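Frequently Asked Questions: Household and Workshop Task Trials
Jesport Institute for Applied Automation
Last reviewed Tue 2 June

Can a robot do the dishes yet?

In part. The arms used in our trials can pick up a plate and place it in a drying rack when the rack is in a known position and the plates are of one kind. They cannot yet be relied upon to clear a family table, scrape leftovers, or handle mixed glassware without supervision.

How are the trials conducted?

Each trial consists of one attempt at one chore. In the most recent series, the Institute recorded 1,320 attempts at loading and unloading a dish rack. Of these, 639 were completed with no human help. An attempt is counted as incomplete if a member of staff touches any item before the arm has returned to rest.

Why is a simple chore divided into zones?

Starting position has a strong effect on results. An arm that performs well with the rack in one corner may fail when the rack is moved by the width of a hand. Work surfaces are therefore marked with tape, and results are reported by zone – a practice the Institute adopted after its early figures proved difficult to repeat.

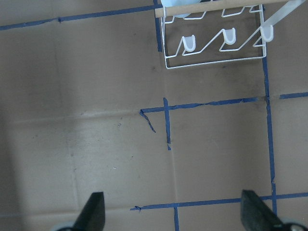

Zones also allow a fair comparison between systems. The Disix and Plison control programs were tested on the same layouts, with the same number of attempts in each zone. Neither program was given advance notice of the order in which zones would be used.

Which household chores are closest to being practical?

Placing items in a rack, moving items between bins, and wiping a flat surface. Folding clothing remains slow. Making a bed and cleaning a bathroom are outside the scope of the current program.

What about shop-floor work?

Shop-floor tasks are generally easier to automate, as parts arrive in known shapes and the lighting can be controlled. In the Nyitrai workshop trials, sorting small fittings into trays was completed without help in 61 percent of attempts. Tasks involving soft or tangled material, such as cable, scored lower.

Are the machines safe to use around children or pets?

The Institute does not recommend this. All trials take place with trained staff present and a stop button within reach.

When will results be updated?

The next set of results will be published in August. It will cover 3 additional chores, including the emptying of a dishwasher.

May members of the public attend a trial?

Yes, on scheduled open days. Requests should be made in writing through the visitor office. Groups from schools must be accompanied by a teacher.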